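읽는 시간 12분
검색어를 입력하세요 검색

4장. 브리노(Brino) 가정용 식품 건조기로 과일 말리기

3장에서 수평 맞추기와 빈 트레이 시운전까지 마치셨다면 이제 제일 즐거운 차례입니다! 과일 건조는 채소나 육포보다 결과가 빨리 눈에 들어오고, 조금 서툴게 썰어도 맛이 크게 달라지지 않아서 첫 작업으로 아주 좋습니다. 이 장의 온도는 모두 화씨(°F)로 적었습니다. 섭씨로 보시려면 조작부의 단위 버튼을 3초간 누르세요.

4.1 시작하기 전에

1. 트레이와 그물망을 미지근한 물에 중성세제를 풀어 씻고 완전히 말립니다.
2. 본체 뒷면 통풍구를 벽에서 한 뼘 이상 띄웁니다. 좁은 선반 안에 넣고 쓰지 마세요.
3. 전원을 연결하고 표시창에 대기 표시가 뜨는지 확인합니다.
4. 펜너(Penner) 슬라이서를 함께 구입하셨다면 두께 손잡이를 두 번째 눈금에 맞춥니다. 칼로 써셔도 됩니다. 두께만 고르게 맞춰 주세요.

주의: 슬라이서 날은 무척 날카롭습니다. 과일이 짧아지면 반드시 안전 손잡이를 끼우고 쓰세요.

4.2 과일 고르기

말리면 단맛도 진해지고 흠도 진해집니다. 멍든 부분은 건조 후에 질기고 쓴맛이 나기 쉬우니 아낌없이 도려내세요. 사과는 단단하고 새콤한 품종이 좋고, 망고는 손끝으로 눌렀을 때 살짝 들어가는 정도면 충분합니다. 너무 무른 망고는 썰다가 뭉개져서 트레이에 눌어붙거든요(이럴 땐 갈아서 4.6의 과일 가죽으로 만들어 보세요, 정말 맛있습니다).

바나나는 껍질이 노랗고 갈색 점이 막 생기기 시작할 때가 가장 다루기 쉽습니다. 아직 푸른 기가 남아 있다면 실온에 며칠 두었다가 쓰세요. 푸른 바나나는 말려도 떫은맛이 남습니다.
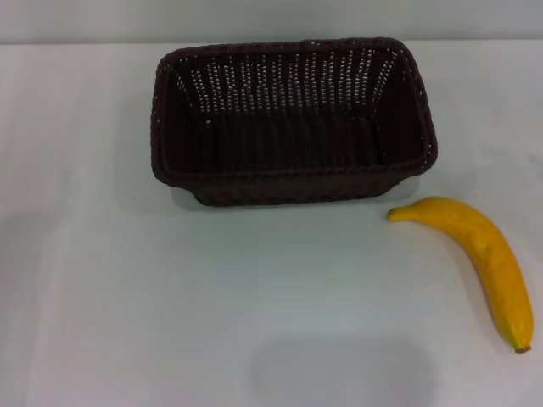

4.3 썰기와 전처리

1. 껍질을 벗기고 같은 두께로 어슷하게 썹니다. 동그랗게 썰면 바삭하고, 길게 썰면 쫀득합니다.
2. 넓은 볼에 물을 담고 레몬즙을 넉넉히 짜 넣습니다. 사과, 배, 바나나처럼 쉽게 갈변하는 과일은 여기에 5분 정도 담급니다.
3. 체에 밭쳐 물기를 빼고 마른 행주로 겉을 톡톡 두드립니다.
4. 조각끼리 닿지 않게 트레이에 폅니다. 작은 조각은 그물망을 깔고 올립니다.

참고: 포도와 블루베리는 껍질에 칼집을 내거나 끓는 물에 잠깐 넣었다가 찬물에 식히세요. 이 과정을 빼먹으면 겉은 멀쩡한데 속이 하루 종일 축축합니다.

4.4 건조 시작

1. 트레이를 아래 칸부터 끼우고 문을 닫습니다. 문에서 딸깍 소리가 나야 합니다.
2. 온도를 138°F로 맞춥니다.
3. 타이머를 12시간으로 맞추고 시작 버튼을 누릅니다.
4. 절반쯤 지났을 때 위아래 트레이의 자리를 바꾸고, 앞뒤도 돌려 줍니다.
5. 마지막 두 시간은 자주 들여다보세요. 얇은 조각은 먼저 꺼내도 됩니다.

밤 9시에 시작하면 이튿날 아침 9시에 끝납니다. 토요일 아침에 문을 열었을 때 부엌에 퍼지는 사과 향은 꼭 한번 맡아 보셨으면 좋겠습니다!

주의: 과일에 185°F를 쓰지 마세요. 겉만 먼저 굳고 수분이 안에 갇혀 보관 중에 곰팡이가 생길 수 있습니다.

4.5 다 말랐는지 확인하기

조각 하나를 꺼내 완전히 식힌 다음 반으로 찢어 봅니다. 따뜻할 때는 무엇이든 말랑하게 느껴지니 꼭 식혀서 보세요. 찢은 면에 물방울이 맺히면 한 시간 더 돌립니다. 사과와 망고는 가죽처럼 휘면 된 것이고, 바나나 칩은 톡 부러지면 잘된 것입니다. 8월처럼 습한 때에는 표보다 오래 걸리는 일이 흔합니다.

4.6 과일 가죽

1. 과일을 곱게 갈아 미캄(Mikham) 실리콘 시트에 붓습니다.
2. 가장자리는 두껍게, 가운데는 조금 얇게 폅니다. 가장자리가 먼저 마르기 때문입니다.
3. 온도는 그대로 138°F, 손가락에 묻어나지 않을 때까지 말립니다.
4. 살짝 따뜻할 때 시트에서 떼어 돌돌 맙니다.

시험 주방의 에코우 코틀리(Ekow Korletey)는 망고에 생강즙을 조금 섞은 조합을 추천합니다. 계피를 좋아하신다면 아티에노 와웨루(Atieno Waweru)의 사과 계피 배합도 부록 B에 있습니다.

4.7 보관

식힌 과일을 유리병에 3분의 2만 채우고 일주일 동안 매일 한 번씩 흔들어 주세요. 조각마다 조금씩 다른 수분이 고르게 퍼집니다. 병 안쪽에 김이 서리면 바로 꺼내 다시 말립니다. 그 뒤에는 브리섹스(Brisex) 밀폐 용기에 옮겨 서늘하고 어두운 곳에 둡니다. 한 번에 40g씩 나눠 담으면 도시락에 넣기 편합니다.

트레이 세척과 팬 필터 청소는 5장을 보세요.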